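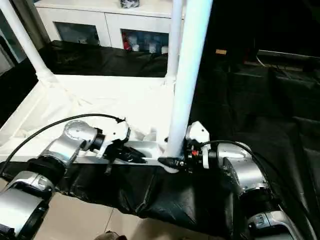

Two arms at the white table, with the right gripper at the base of the tall pole.

Opinion > Shop Floor Money
Search articles Go

Budget for the boring stuff first
By Killian Tessier, 6/30/26

I've now sat through two rounds of robot budgeting at Porkiven, and both times we started in the wrong place. We started with the arms. Everybody does (they're the fun part!), and by the time we got to line 14 on the spreadsheet, the one that said "misc. hardware," the money was gone and people wanted lunch.

So here's my pitch, and Lorne Paquette has heard it enough times that he mouths along: write the budget from the floor up. Start with what the arms will be working on, and what it sits on, and how you'll cover the floor, and how many spare poles and collars you need. Then do cables. Then do cables again, because you guessed low. Last of all, get to the arms and argue about those with whatever is left.

In May we priced two packages, one from Jendevura and one from Onlow. The Onlow quote looked a lot cheaper and I was all set to love it. Then I went through what it left out. Wrist cameras were extra, cable guides were extra, and the spare fingers came in packs of six when we wanted five. I called about that last one and was told, very nicely, that six is what's in the bag.

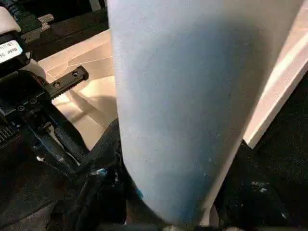

Fingers are a good test of how a seller thinks, by the way. I think of them like brake pads. You're going to go through them, so put them under running costs and stop treating each order like a surprise. Our first plan had them down as a one-time purchase, and I signed off on that, so I can't even blame Lorne.

The other thing I'd fight for is cheap stuff to practice on. Cups, tubes, poles, sheets of plastic, things you can buy again on a Friday without a purchase order. We set aside $100 a month for it and the finance side wanted to cut it to nothing, which made me madder than any of the big numbers did. If you make people ask permission to replace a cup, they'll stop trying anything hard with cups.

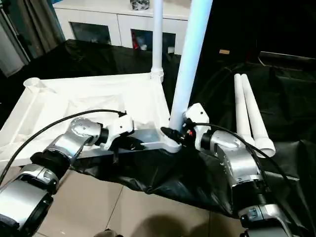 Big awkward jobs need their own line too. Putting long poles into sockets takes floor space, way more than a tidy pick-and-place bench does, and floor space costs money even when you already own the building. Song, our little planning tool, has a box for square footage and I left it blank both years. I've filled it in now.

Lorne thinks we should go with Jendevura and buy fewer extras. I'd take the smaller package and keep the extras. We're meeting again next week and I'm bringing the cable list.

Get Shop Floor Money in your inbox every other week. Enter your email to sign up. Unsubscribe anytime.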